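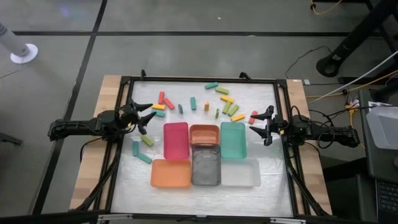
# Sorters wanted for the Pludwood block room in Pavdale

Posted January 13, 2020

Dradow is looking for people who like putting things where they belong. If you've ever emptied a kitchen drawer on a rainy afternoon and had a wonderful time doing it, please keep reading!

We run Pludwood, a lending collection of wooden building blocks for classrooms, after-school programs and family rooms in the towns around Pavdale. Sets go out in the fall and come home in all kinds of conditions. Some arrive neat as a pin. Others show up as a grocery bag of mixed colors with a crayon, half a cracker and somebody's spare mitten in it. Last year 1,489 sets came back to us, and every one of them had to be spread out, sorted by color, looked over and packed again before it could go anywhere.

That's the job. We have nine part-time spots opening in March, and we'd love to fill them with people who will enjoy the work as much as we do.

## What you'd be doing

You'll take a returned set, tip it out at the top of the work surface and sort it into open plastic bins by color. The blocks are small and rectangular and come in good strong colors: red, yellow, teal, lime green, slate blue. The bins have colors of their own, and they don't always match what goes in them. Teal blocks might well go in a pink bin while lime green goes in the little orange one. New people find this maddening for the first morning (I certainly did) and then it clicks, and after that you'd have trouble doing it any other way.

We do it like this on purpose. Sets change and the bins stay the same, so each set comes with a card that says which color goes where. You read the card, you sort to the card. When the next set starts, you read the new card.

A normal shift goes something like this:

- Pick up a set and its card from the return shelf.
- Lay out the bins in two rows, small one in the middle of the top row.
- Spread the blocks behind the bins so you can see what you've got.
- Sort one color all the way through before starting the next, at least until you've found your own rhythm.
- Check each bin for chips, splinters and marker.
- Pack the good blocks, put the hurt ones in the repair tray, sign the card.

That last item matters more than it sounds. If a teacher calls to say her set is short on yellow, the signed card is how we find out what happened, and nobody gets in trouble over it. We just send her some yellow.

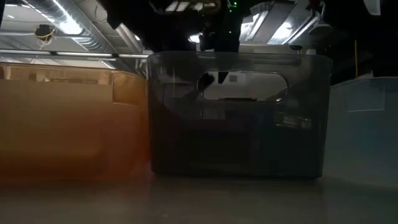

Between sets there's bin care, which some of us like best of all. See-through plastic is lovely to work with because you can tell at a glance how full a bin is getting, but it does show every fingerprint. The bins get a wipe with a soft cloth and mild soap, rinsed and dried before they go back in use. Go around the handle openings with a corner of the cloth. No scratchy sponges, please! We lost a very nice batch that way.

You'll also help keep the spare drawer going. That's where single blocks wait until a set turns up that needs them. At the last big tidy it held 1,206 of them, sorted by color and then by how worn they are, so that a faded set gets a faded block and doesn't end up with one bright new one that every child fights over. Hamish Yule came up with that system and he will be delighted to explain it to you at length.

## Who would be happy in this job

We've had retired people, college students, a piano tuner and two sisters who came as a pair. What they had in common is that they like working with their hands and they can stay with a quiet task without getting sloppy toward the end. Speed is fine, but we would rather see a slow clean set than a fast one with a red block hiding in the yellow.

You should be able to:

- Tell our colors apart under indoor light. Teal and slate blue are the pair that catches people. If you're unsure, come and try it. We've got a letter-marked practice set, and there is packing and bin work that doesn't depend on color at all.
- Stand or sit at a work surface for up to two hours at a time, with breaks. Stools are available and plenty of us use them.
- Lift a packed set onto a waist-high cart. If lifting is hard for you, tell us and we'll pair you with someone who doesn't mind doing it.
- Read a short card in English, or ask the person next to you. Several of us speak other languages and Sevim Kırmızıgül has put a good number of the cards into Turkish.

You don't need a diploma, and you don't need to bring a resume. A few lines telling us a little about yourself will do nicely.

## Hours, pay and the practical side

Shifts are four hours, mornings or afternoons. Most people work two or three a week and we build the calendar around what you tell us. Pay starts at $13 an hour, including your training time. After the first three months we sit down together and look at the rate again.

The building is on the Sutherland road, the old seed warehouse with the green side door. There is parking in back and a bus stop just past the gas station. The break room has a kettle, a microwave and a fridge with a shelf for each shift. Wear shoes that cover your toes. Long sleeves tend to knock over a bin sooner or later, so most of us push them up.

Music is allowed at a friendly volume. Headphones are okay in one ear.
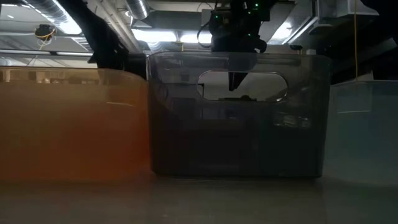 Training takes two shifts. On the first, you work beside Kenna Rutherford, who has been with the collection since it was three shelves in a hallway. She'll show you how we line the bins up side by side with the rims touching so blocks don't drop down between them, and how to set a block into a bin when you could just as easily toss it. Tossing chips the corners, and chipped corners are most of what ends up in the repair tray.

On the second shift you do a set by yourself, start to finish, and Kenna goes over it with you afterward. Everyone misses something on their first one. Mine had a lime green block under the liner of the packing box and I was so proud of that box.

After that you're on the regular calendar. Small changes to the way we work come from the people doing it all the time, so speak up. The small bin in the middle of the top row used to be at the end, and a sorter named Annag Cowie moved it one afternoon and we never moved it back. She now looks after the repair tray and could use company there, if sanding is something you enjoy.

## How to apply

Write to us or stop in and leave a note with Donnie Lennox at the front desk. Please tell us:

- your name and the best way to reach you
- which mornings or afternoons you could work
- whether you'd be interested in repair as well as sorting
- something you've sorted, organized or tidied that you were pleased with

Please do answer the last one! Spice racks, fishing tackle, a garage, your grandmother's buttons, anything. It's the part we read first.

We'll invite people in for a short visit, a few at a time. You'll get the tour, have a cup of tea and sort part of a set with one of us so you can find out whether you like it. It takes less than an hour and you're paid for that hour whether or not you join us.
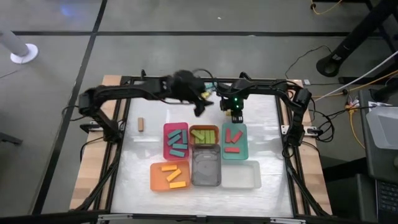 **What happens if I put a block in the wrong bin?**

You take it out and put it in the right one. Each set gets a second look before it's packed, and most strays turn up then, especially when a bin has only one color in it and the odd one stands out.

**Can I come with a friend and work the same shift?**

Usually, as long as there is room on that shift. Mention each other in your notes so we know to keep you together.

**Is there work over the summer?**

June and July are our busiest months, when the school sets come home. August is slow and we close for part of it. You'll have the closing dates well ahead of time.

**Are kids welcome in the room?**

Sorting shifts are for adults eighteen and over. We do have a play table up front by Donnie's desk, with a set that has been retired from lending, and families are welcome to use it any time we're open.

Applications are open until all the spots are taken. Questions can go to Donnie, who is at the desk most mornings and will find the right person for you if he can't answer himself.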